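Bench notes: the Kovari cell gets its service

If you walked past the back bench on Wednesday and heard muttering, that was me. The two-armed cell was due for its look-over, and I'd put it off since February (sorry, Ultan!).

Most of the job is dull stuff. I went along the rail with a hex key, checked the mounting plates, and swapped out two cable ties that had gone brittle. The camera cables are what I fuss over – too tight and they tug at the plug every time the wrist turns, too loose and they drag across the table. I gave each one a bit more slack near the elbow and I'm much happier with it.

Then came the reach check, with both arms sent out to the little blue-edged board. I ran it 200 times over lunch and had nearly no grumbles from the log, apart from a fault 715 that cleared when I reseated a connector. 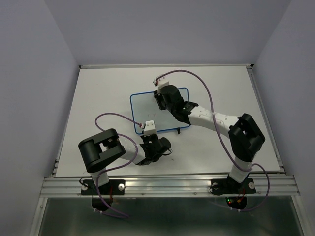

Both arms out at the board during the reach check.

Next up is the spare gripper from Distar, once it's through the mail room. If you need the cell before then, give me or Ultan Keogh a shout and please don't re-route my cables!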